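Pestholm Makers' Hall, Gripper Trials Group: Minutes of the February Meeting
Mon 27 February, upstairs room

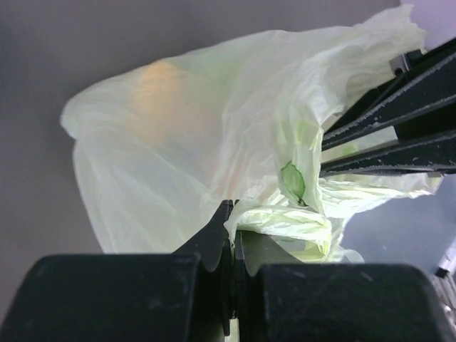

5 min read

Seidu Gbeho took the chair and welcomed everyone in out of the rain, with a special hello to the two new faces by the radiator, who had come over from the Plutbridge evening class and were given the good chairs. Apologies had come in from Marta and from Old Ken, who sent word that he still wants his hex keys back. The minutes of the last meeting were agreed with one correction: the item on camera mounts should have read "wrist," and the secretary is sorry for writing "waist" all the way through.

1. Matters arising

The spare controller has come back from repair and has been running on the side bench since Wednesday without any trouble. Joan asked whether the fan was meant to be that loud. Seidu thought it was, and Piet thought it wasn't, and they agreed to open it up together before next time.

The shelf is still not up.

2. Bag handling, two arms

This was the main business of the evening and took us well past the tea break. Piet went through where we are with the thin plastic bags, which as many of you know have been the bane of his winter. Boxes, tubs and bottles we can now do pretty happily with either pair of fingers, but a bag has no shape of its own, and whatever one arm does to it the other arm has to cope with.

He used the wrist camera view at the top of these minutes to explain the two-point hold. One pair of fingers has the plastic pinched into a tight wad, the other gripper comes in from the right, and there is still a great loose bulge of bag on the left with nothing holding it. He pointed out that the film is so pale and see-through that the clearest things for the eye to settle on are the small green patch and that blur of orange showing through near the top. Joan said she would have trouble finding the edge of the bag herself, never mind asking software to do it, and there was a good deal of sympathy for the software.

We then talked over the fingers at some length. The Bonsu set, with the narrow tips, picks up a fold very nicely, but Piet worries that it concentrates all the squeeze in one small place and will go through the film sooner or later. The Emix set is flatter and kinder, and in his bench trials it let go more often when the bag was pulled sideways. He has logged 200 attempts with each so far and would like to get to 500 before he says anything he would have to stand behind. The meeting thought this very sensible, although Seidu did ask (kindly) whether he might share his hunch. His hunch is Bonsu tips with something soft on them.

One of our visitors asked why we don't simply put rubber on everything. Piet has tried it, and the rubber he had in the drawer grabbed the film so well that it wouldn't release. Lorna has some thinner silicone sheet left from her greenhouse project and will bring it in.

Agreed: Piet to carry on to 500 attempts per set, keeping the same closing force all through. Lorna to bring silicone.

3. Where to put the cameras

There was a friendly disagreement here that we didn't settle. Joan would like to move the wrist camera back a little so that less of the picture is taken up by the gripper bodies, which in the present view fill a good part of the bottom. Piet would rather leave it exactly where it is until the trials are finished, as moving it now would mean the earlier runs and the later runs couldn't fairly be compared. Seidu suggested a second camera on a stand, looking at the whole bench from the side, and Joan has one at home that she thinks still works.

The question of the backdrop was raised as well. Against gray, pale film doesn't stand out a great deal, and Lorna wondered about trying a dark blue cloth. Piet said yes, but afterward, please, and as a separate set of runs.

Agreed: wrist camera stays put for now. Joan to bring the side camera and a stand.

4. Money

The account stands at $1,930, which includes the subscriptions paid at the door tonight. Seidu proposed that we put aside $200 for fingertips and bits of silicone, Joan seconded it, and it was carried with everybody in favor. A bigger order, for a matched second pair of the Emix fingers, was put off until we have Piet's numbers.

5. September open evening

It seems a long way off, but the hall wants to know by Easter whether we'd like the big room. We would. Ideas so far are a bag-packing demonstration, a bench where children can drive one arm with the hand controller at low speed, and cake. Lorna asked that the children's bench be well away from the doorway this time, and this was warmly supported.

6. Any other business

Please label your leads. The box under the window has become a nest, and Seidu spent most of Saturday in it.

Thanks to Lorna for the ginger loaf and to our Plutbridge visitors for washing up without being asked. Next meeting same room, same time, and if you are coming by the back stairs do mind the third step.

Comments (4)

Lorna
Silicone found! It's a bit curly from being rolled up so long, I'll put it under some books. It was lemon loaf by the way.

ken_upstairs
Small one and the 4 mm. You know who you are.

Tom from Plutbridge
Thank you all for having us, we talked about it the whole way home. Has Piet tried wiping the fingers down between runs? They look a little dusty in the picture, and I wondered whether that makes a difference to the hold on thin film.

Piet
Tom, good question, I wipe them at the start of each session and not in between. I'll do a few runs both ways once the main set is finished. Come and help if you're free on a Saturday.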